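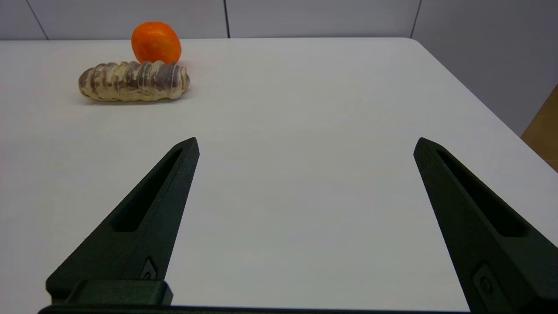 **Prarkeo two-finger picking cell, reviewed after one season on our bench**

Rating: 2 out of 5, and I went back and forth on the second one.

We pack mixed produce and small gift items for a mail-order company called Caldeira. It's bench work. A tote comes in, you sort what's in it, you check it, you put it in the right tray. In September the company put a Prarkeo arm at the far station, with the Sturavum software that goes with it, and told us it would "take the boring part." I've worked next to it long enough now to have an opinion on which part it took.

**The hardware**

The gripper is two dark fingers with a matte finish, wedge-shaped, narrowing to a blunt tip. They open wide. Each has a long slot down its face and a small screw set into a recess. I like that they're plain. You can wipe one down in seconds and see whether you missed anything. The old suction head we tried from Skuteck had a bellows that collected every bit of onion skin in the building.

The camera sits down by the fingers, so on the monitor you see more or less what the arm sees: a lot of white table and whatever has been set out on it. With one slightly oval orange fruit and one long ridged thing lying in front of it, you'd think the choice was easy. But when one item partly covers another from where the camera is, the software tends to stop and ask. Then a person has to walk over. I'd put that at the top of my complaints, and it's the one the sales deck skips completely.

Prarkeo's trial report says 100 picks without a fault. I don't doubt it. Their trial used one kind of item, spaced apart, with an engineer standing there. On our mixed totes the log for the first full shift showed 74 percent finished with no help. The rest were stops, and every stop has somebody's name next to it.

**What it did to the job**

Haruna Amano had that station before. She now looks after the arm, plus two of the regular benches, for the same pay. Her hands hurt less, and she'll tell you so. She'll also tell you she used to talk to people all day and now she listens for a beep. When I asked if she would give it back, she said to ask her after the holidays.

Gisela Aravena, our shift lead, is kinder to it than I am. She says new hires are less scared of the far station because the machine sets a steady pace. I think a steady pace is exactly the trouble. A person speeds up on the easy totes and slows down on the ugly ones. The arm goes along at one speed, stops dead, and the benches after it bunch up. We lost the little gap around 10 a.m. when everyone caught up and got water. It was never on a schedule, so there was nothing to point to when it went.

Four of us were sent to the training. It covered restarting, clearing a stop, and swapping fingers. It did not cover who decides when the arm has been stopped too many times and should be switched off for the shift. We asked. The answer was that the software would let us know — it hasn't so far.

**Good points**

- Gentle on soft fruit once the grip setting is right
- Quiet enough to talk over
- Fingers swap out with a basic screwdriver
- Less wrist strain at that one station

**Bad points**

- Overlapping items mean a stop and a walk
- The stop log reads like a record of the workers, and managers treat it that way
- Sturavum's menus hide the speed setting under "Advanced," with a password we weren't given
- Somebody has to spread the items out by hand first if you want good numbers, and that time isn't counted anywhere

**Who should buy it**

If you handle one product all day, you may be happy with it. For mixed work I'd ask for a trial with your own totes and your own people, and I'd ask to see the log with the helped picks left in. Get the password for the speed setting in writing before anything is bolted down. Ask, too, what happens to the hours it saves. We were told they'd go to extra checking time. The checking bench has the same two chairs it had last summer.

I'll update this if the next software version handles overlaps any better.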